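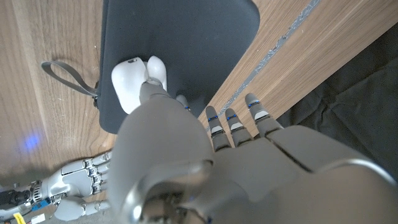 Dokico is a small company in Toredton, and we make pouches and cases for the little things that people carry every day: earphones, charging cables, memory cards, spare keys. We started with one problem, the earbud case. It is small and smooth, and it goes to the bottom of every bag. Our padded pouch in charcoal gray is still the product we are known for, with its rounded corners, the wrist strap in a flat gray band, and the small dark metal clip which holds the strap at the side. A white earbud case is easy to find against the dark fabric, and this is why we kept the color when many shops asked us for a brighter one.

Who we are

The company was founded by Baoshan Xiong and Yichen Dong. Baoshan learned to sew in the workshop of his aunt, where he repaired suitcases and school bags for many years. Yichen studied textiles and later worked as a buyer for a luggage store, so she has seen a great number of zippers fail. They met at a trade fair in Welcombe, at the stand of a thread seller, and they argued over seams for most of the afternoon. The argument is still going on in our workroom.

Today we are 15 people. We cut, sew and pack in the same building on Gisler Street, on the second floor, above a shop for picture frames. The stairs are narrow and the fabric rolls are long. If you come to visit us, please ring the lower bell. The upper one belongs to the dentist.

How we work

Every pouch begins as flat pieces, which we cut in the morning when the light is good. The padding goes between the outer fabric and the lining, and the three layers are stitched together before the corners are shaped. The corners take the most time. A square corner is quicker to sew, but it catches on the inside of a bag and wears out first. Baoshan has drawn our corner seven times and he is not yet satisfied with it.

The strap is sewn separately and joined with the clip at the end. You can take it off if you do not like straps. Many customers tell us that they remove it in the first week and put it back in the second.

We try every new size with real things before we sell it. We keep a drawer with old phones, earbud cases, adapters and cards for this purpose, and our friends know that they can bring us what they do not use any more. The drawer is now two drawers.

Some of our history

In our first year we sold 617 pouches, almost all of them at weekend markets. Last August we passed 4000 in one year. For us it was a big number, and Yichen bought a cake which was too large for the table. We also opened our repair service in that month. If a seam opens or a zipper stops, send the pouch to us and we will mend it. You pay only the postage. Please empty it first, as we have received house keys, a train ticket and one half of a chocolate bar.

Where to find us

Our pouches are sold in our own workroom and in a few stores in Toredton and Welcombe. We also send them by mail. Orders are packed by hand in paper, and normally they leave us within two working days. In the weeks before the holidays it can be a little longer, and we ask for your patience.

For questions on sizes, please measure your item at its widest place and write the numbers in your message. Yichen answers most of the letters herself, in English or in Chinese.

This page was last changed on November 15, 2020.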